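Search this site Go

THE SECOND SET OF FINGERS

The decision was due in Plavstead by the end of the day, and she had been putting it off since lunch. Two sets of gripper fingers, one arm each. The Rahimi fingers were on the left arm. The Ollell fingers were on the right. Whichever set did better would be ordered for the whole shop at Patgate, and the other would go back in its box.

She had liked the Rahimi fingers from the start and didn't trust herself because of it. They closed slowly. The Ollell fingers closed fast and let go fast, and the people upstairs liked fast.

She tipped the earbuds and their charging cases out onto the white surface, lavender and black and cream, and spread them with the side of her hand. Then she sat down at the screen and took the arm down over them.

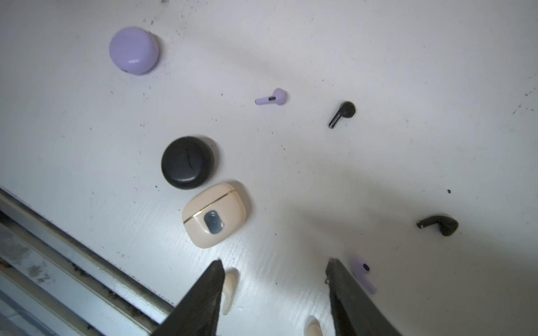

Cases were easy. Either set could pick up a case. The trouble was always the buds, which rolled when a finger touched the round end and tipped up when it touched the stem. She wrote a line in the log for each try: color, which end, held or dropped. By three o'clock she had almost 100 lines and the two columns were close enough to annoy her.

Her father had fixed watches. He used to say a good pair of tweezers should feel like nothing, and he kept one pair for most of his life and would not let her touch it. She thought about that while the arm went back up. She had never asked him what he did when the tweezers he liked were the worse ones.

At four she cleared away the buds and put out a screwdriver and the pipe wrench. It wasn't part of the test plan. She wanted to see what each set did with something heavy before she signed her name to it. The Rahimi fingers took the wrench by the handle and slid. She tried again, lower, and they slid again. The Ollell fingers got it on the second try and held it for 10 seconds – she watched the clock on the screen – and put it down without a bang.

She brought the two arms back to the middle and left them there, tip to tip, while she typed up the message.

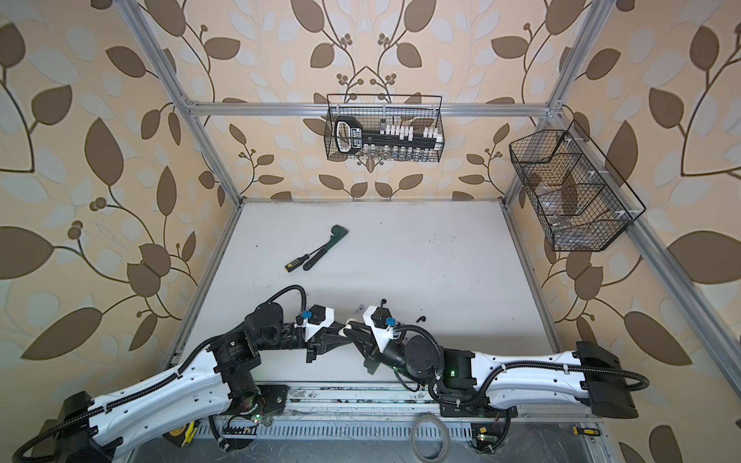 Nobody had asked for a wrench, Plavstead wrote back, and could she please stick to the small parts, as the small parts were what the customer was paying for. Also, which set did she want?

She read it twice. She opened the log and sorted it by dropped. The Rahimi fingers were ahead on the buds by a little, and the plan said buds. The wrench was not in the plan.

She typed Rahimi and then looked at it. It was the answer she had wanted in September, when the first box came. She added a line about the wrench anyway, with the times, and asked that it be kept with the order.

Then she sent it, shut down the arms, and went to find a wet cloth for the table.

897 shares | 4 comments

Copyright 2019. All stories belong to their authors. Contact | Back to top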